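wk 4 - household storage & stock, notes for the hospitality module (bring the worksheet, I won't have spares)

**Recap from last time**
- par level = what you need on the shelf between deliveries
- Proltside guest house: 20 rooms, linen par of 3 sets per bed. one on, one in wash, one resting
- most of you forgot the resting set. marks lost there

**Dry stores**
- FIFO. old to the front, new behind. yes every time
- off the floor, off the wall, lids on
- label = what it is + date opened. not "misc"
- decant only if the container is clean AND dry. flour going into a damp tub = bin the lot

**Worked sum (Erkero canteen)**
Opening stock 976 portions, closing 600, no delivery that week.
Used = 976 - 600 = 376
Till shows 325 sold. Gap = 51. So waste, staff meals or somebody not ringing things in. Have to be able to say which, the exam wants a reason not just the number.

**Tubs and boxes**
- one size that stacks beats five that dont
- see through for the things you count, solid for things that spoil in light
- Sturnetti chapter on shelf depth is worth a look, skip the bit on cold rooms, we do that in March
- Imai handout has the label layout, copy that one

**To do before next session**
1. finish the sum for week 2 of Erkero
2. list whats in one cupboard at home, with dates
3. read Sturnetti up to the end of the linen secton

Worksheets in the tray by 4pm pls.

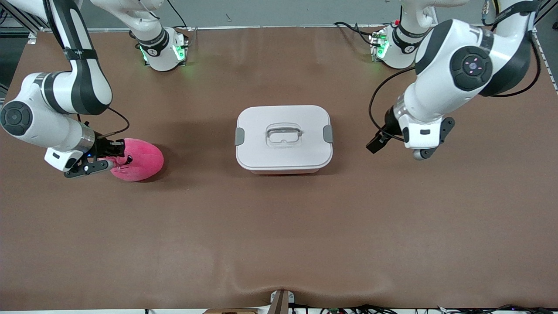 *Fig. 1. White plastic storage container.*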